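Retainage on the Dromidville library job

mudsill_mike
Jan 21, 2018
Lindemann is still holding 10 percent on our drywall package, 154 days after punch list. The contract says 40. Has anyone else been paid, or are we all financing this library together?

rebar_and_regret
Skorow got theirs in May, before the owner changed the pay app form. Send a notice on the bond.

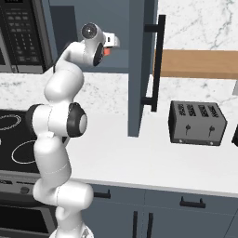

A polite letter first is a fine way to get a polite letter back.

hedier_sub
Disagree. Bond notice over one late check and you're off the next bid list. Call their office.

mudsill_mike
I've called 16 times. I know the hold music pretty well. Notice goes out tomorrow.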